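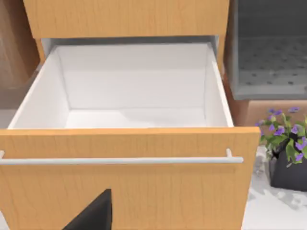 About Narine

Narine is a residential storage and relocation company based in Rarnberg. The company serves households that are moving, renovating, settling an estate, or living away from home for a period of time. Our main office and our largest storage building are both on Nolidell Road, and a second building in the Farina district handles long-term accounts.

Our History

Narine began as a moving service with one truck and a rented garage. Many of the families who hired us had a gap between leaving one home and entering the next, and they asked whether their furniture could stay with us in the meantime. Storage became a regular part of the business, and within a few years it accounted for the larger share of our work. The Nolidell Road building was purchased from a former paper distributor and refitted in stages. The loading dock on the north side is original to the property and remains in daily use.

The Farina building was added when customers began to ask for terms of a year or longer. It has its own entrance, its own office hours, and a separate reception desk.

Our Services

Narine provides local moving, packing, short-term storage, and long-term storage. Customers may engage us for any one of these services. A written estimate is prepared after a visit to the home, and the estimate states the number of crew members, the expected hours, and the monthly storage rate where storage is requested.

Household goods are listed at the time of collection, and the customer receives a signed copy of the list. Chests, desks, and cabinets are to be emptied before collection unless the packing service has been ordered. Small items left inside are boxed by our crew and entered on the list under the name of the room they came from.

The company maintains 188 private storage rooms at Nolidell Road. The smallest measures 40 square feet and is suited to the contents of a single bedroom. Rooms may be visited during office hours with proof of identity. Customers who wish another person to enter their room must provide written permission in advance.

Our Employees

Narine employs 40 people across the two buildings. New crew members spend their first 5 weeks working beside an experienced team leader and do not drive company vehicles during that time. Training covers lifting, wrapping, loading order, and the care of finished surfaces. Office employees are trained in the same listing procedures as the crews.

Community

Each August, Narine sets aside rooms for local schools that need to clear classrooms for summer repairs. The company also offers a reduced rate to nonprofit organizations in Rarnberg. Applications are accepted at the Nolidell Road office throughout the year.

Contact

General inquiries may be made in person at either building or through the inquiry form on this website. Requests for estimates should include both addresses and the preferred moving date.

Page last revised August 14, 2019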